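Skirkside's mug library opens its doors again

The Skirkside mug library is back for a second year, and it's bigger, busier and a good deal more colourful than the first! The scheme lends out cups, mugs and glasses for street parties, wakes, school fairs and anything else where people would otherwise reach for a stack of throwaway cups. Borrowing is free, and you can take as few or as many as you like.

Last year 38 local events signed up, and between them they borrowed 2,683 cups and glasses. The biggest order came from the Wondbridge summer fair, which took nearly the whole stock for one long, hot afternoon and had it all back on the shelves by teatime the next day. Only a handful of breakages, too — not bad going for a field full of children and a tug-of-war.

Everything on the shelves has been given by people in the town, so nothing matches, and that's a big part of the fun. Plain mugs sit next to patterned ones, tumblers next to teacups, and regular borrowers have started asking for their favourites.

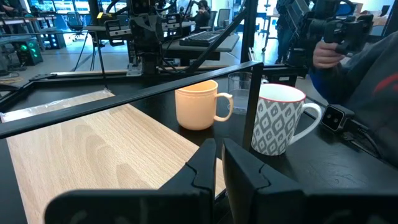 One borrower from the Wondbridge end of town wrote in to say that her street had used the library for two parties now and that the washing-up had become the best bit of the day, with neighbours who had never spoken before sharing a tea towel. Her only grumble was the crates, which she found far too heavy to carry up the hill when full.

Help is on the way there. The new crates are smaller and hold 30 mugs each, and they have proper handles at both ends. The Bakhtiari bakery is lending its van for deliveries on weekday mornings once the bread round is finished, so anyone without a car can have their order dropped at the door. Inano, the café by the bus station, will act as a second collection point from June and will take returns until 6pm.

Donations are very welcome, especially sturdy mugs with good big handles. Chipped ones can't be lent out, but the pottery class at the Skirkside hall is happy to have them for a mosaic planned for the garden wall.

Orders for the summer are already coming in, so get yours in early if you have a date in mind. Forms are at the library desk and on the counter at Inano. Please rinse everything before you bring it back!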